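Handheld gripper station, left jaw lags the right
Forum > Workcells > Setup and Maintenance
Page 2 of 2

treltham_tj wrote:
Same complaint as page 1. We have a pair of handheld grippers on cables, sorting flat cutouts into a basket. Right one closes when I close it. Left one closes when it's in the mood. Swapped the cable Tuesday, no change.

arvo_p wrote:
Did you swap the cable or did you swap the cables? Put the left cable on the right gripper and see if the lag moves with it. A new cable out of the same bad bag proves nothing.

treltham_tj wrote:
Same bag. Point taken.

Skatby27 wrote:
It's firmware. It's always firmware. Reflash both and stop crawling around under the table.

arvo_p wrote:
You said firmware about the squeaky caster.

Skatby27 wrote:
And has anyone reflashed the caster?

nelli_k wrote:
I look after a station much like this one. Before anybody flashes anything, check how the cables leave the table. Ours drop off the front edge, one per gripper, and if you leave them short they tug on the connector every time you reach for the far side. Took me 29 sessions to spot it, which I'm not proud of. Give each one a hand's width of slack, then tie it to the rail and never to the gripper.

treltham_tj wrote:
Why not use the grommet hole? Isn't that what it's for?

nelli_k wrote:
Tried it. The cable comes up in the work area and you spend the day sweeping paper with it.

Joonas2207 wrote:
Disagree, grommet is fine if you sleeve it. Also wipe the jaws. Paper dust gets in the pivot and one side goes lazy before the other. Dry brush, no oil. Oil plus paper makes papier-mâché, ask me how I know.

treltham_tj wrote:
Brushed the left jaw, lag is half what it was. Retied the cable, haven't run a full basket yet. Skatby27, I also reflashed it, and that did nothing.

Skatby27 wrote:
Reflash it again.

nelli_k wrote:
Here's our table in use, cables off the front as I said. Pink basket optional.
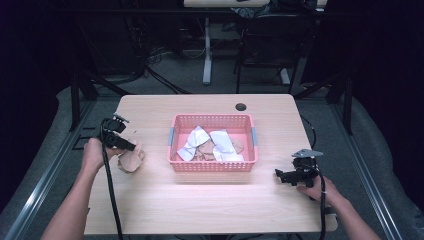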